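Monday, November 4, 2024

Hand-held grippers, Esetska pair against the older Nosadberg pair. Table by the blinds, flowers again. Yolanda Ferreira wants a yes or no on buying more of the Esetska ones and I am not ready to give her either.

Same task as in August: pick up a bunch of artificial flowers with both hands, bring it to the cup, let go. Marker cubes on, wrist cameras on, head camera on. 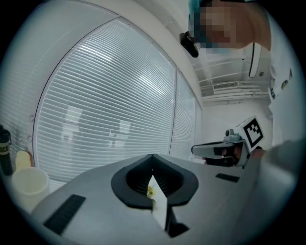 Gripper camera first, head camera second.
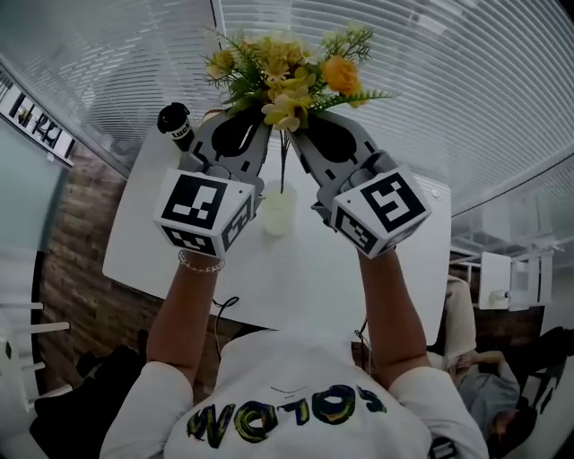
The sales sheet says the soft pads "conform to irregular objects." Maybe. Stems are thin and slippery and the pads are wide, so what I feel through the handle is mostly the leaves being squashed. Dexter Begay says the Esetska grip is clearly better. I asked him how he knew and he said it felt better. Fine, but that goes in the notebook as an opinion.

What I trust so far: the trigger is lighter than the Nosadberg one and my thumb hurts less after an hour. What I don't trust: the pose numbers. We got 851 usable frames out of the first set and Mortimer Kincaid was pleased with that. I went through part of it by hand. When the two grippers come together over the cup, one cube hides the other from the head camera and the tracker fills in something smooth. It looks lovely on the plot. A smooth line through a stretch where the marker can't be seen is a guess, and we should stop counting those frames as good.

Blinds: closed all morning, and there was still a lot of light coming through the slats. Exposure on the gripper cameras hunts whenever the wrist turns toward the window. The Candness controller is supposed to lock exposure. I set the lock, restarted, and it read back as locked — and the brightness still moved. Either the readback is wrong or the setting doesn't reach the camera. Aidan Hegarty is going to look at the firmware. Last time he said that it took 3 weeks.

Fitzgerald Halvorsen asked why we don't just go back to the Cabello arm and skip the hand-held tools. His argument is that the arm's joint readings don't depend on seeing a cube. True, but teaching it this task took almost a day and I never liked the motions we got.

Not a fair comparison yet in any case. The Nosadberg pads are worn and the Esetska pads are new. I want fresh pads on both before anybody writes "improved grip" in a slide.

To do
- new pads, Nosadberg, both hands
- rerun with the exposure lock on and the table turned away from the window
- throw out hidden-cube frames, then recount
- 4 operators, Dexter not going first
- tell Yolanda to wait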